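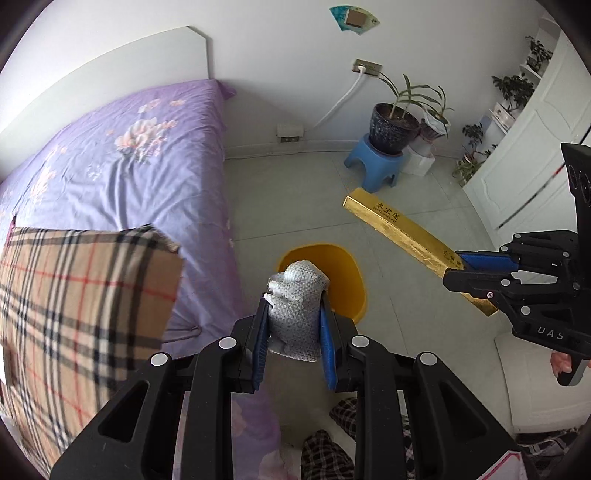

Home Diary Plants Odds & Ends About

Filed under: Bedroom chronicles, small jobs
Reading time: 2 min

August, after supper

So the bedroom got its turn today, and I am writing this with my feet up because I've earned it! I'd been putting it off for 5 days, walking past the door and telling myself I'd get to it after coffee. Then I'd have the coffee and go water something instead.

I started with the floor on the bed side, armed with the yellow bucket and a gray and white cloth that has been through more laundry days than I have. You'd think a room that size would take ten minutes. It took two playlists and most of a podcast about the Petersen ferry, which I only half followed (they lost a lot of cheese overboard, I know that much).

The long gold box, the WATERBELIFE one, has been on my list forever. It's too long for the drawer and too nice to fold up and recycle, so it just travels. I've decided it can go on top of the closet with the Lullby blankets, and if it comes back down by next month I'll give in and let it live wherever it wants.

The lavender sheet with the pale pink and white flowers is on the bed and I'm so happy with it. I bought it at Plorenard when they were closing out the summer bedding and argued with myself the whole way home, and I was wrong to argue. The plaid cushion doesn't match it one bit. I don't care, it's the best cushion for reading.

Plants! The one with the long arching leaves is still on the blue stool, in its dark blue pot, and I do think that's the right spot, over by the wall. The little one in the pot wrapped in white is up on a white box next to it, very temporary, very much like the last temporary thing I set up. I looked at a proper plant stand in the Flastinetti catalog, saw the price was 666, and closed the catalog.

Still to do: wipe down the headboard, dust the teal and white fan on the wall (carefully), and find something to tidy up that white cable. Tomorrow, maybe. There's leftover rice and I'm going to go eat it.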